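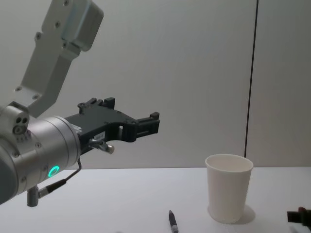

Fig. 1. White paper cup on a white tabletop.

Unit 2: The paper cup
Fairweather short course, Everyday Objects
Last updated: March 15, 2018

I love this unit! A paper cup seems like nothing at all, and then you start drawing one and find you've got a whole afternoon's work.

Start with the shape. Most cups are a cone with the point sliced off, so they stack, and the wall opens out flat into a curved strip, a bit like a slice of a big ring. Find the side seam on yours and follow it down.

Next, the rim. Run a finger round it. The paper is rolled outwards, and that little roll stiffens the whole top (snip it off a spare cup and squeeze, you'll feel the difference straight away).

White on white is lovely to draw. Look for the shadow first and leave the outline till last.

For next time: bring 2 cups of different sizes, scissors and a ruler. Reading is on page 302 of the course pack, exercise 19.

This site uses cookies. By carrying on you agree to our use of them.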